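Perno rents its grippers by the month

Javiera Benítez started Perno with one product and she still has one product: a pair of hand-held grippers that a person carries through a task, so that a robot can learn the task later from the recording. Customers can buy the pair or rent it. Most of them rent, she says, and this was a surprise for her.

"I thought that everybody wants to own the tool," she told me. "But a small laboratory has a project for two months, and after it the tool is sleeping in a drawer. So why should they pay for the drawer?"

The rental includes the two grippers, the marker cubes, spare finger pads and 11 hours of help by telephone. I asked if 11 is not a strange number. She laughed and answered that it was ten in the first contract, and one customer was very good at negotiating.

We spoke on the upper floor of the office, on Friday, May 13, 2022. Benítez prefers to explain with the thing in the hand. She speaks quickly about the fingers, which are black and have a fine grid on the surface, and more slowly about the price.

"The finger pad is the part that we changed most," she said. "The first ones were smooth and a spoon could turn between them. People blamed the software. It was the pad."
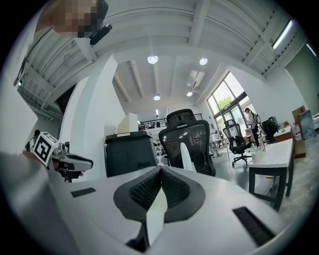

Dardo Godoy is less sure about the pads. He told me by telephone that he rented two pairs for his work at Londen, and that the grip was good from the first day, but the pads lost their texture before he reached 2,000 recordings. He would like to see the expected life of a pad written in the contract. He would also like a softer trigger, as his hand was tired after lunch.

When I repeated this to Benítez, she did not argue. The new pads should come in October, and a customer who has the old ones will receive a set without paying. About the trigger she was more careful.

"If it is too soft, people close it without wanting, and then you have a bad recording that looks like a good one. I prefer the tired hand. But I understand him."

Her largest order until now is from Acuña, which asked for 300 finger pads together with the grippers. She does not plan a second product this year. She wants first to rewrite the manual, which she wrote alone in one weekend and does not like to read.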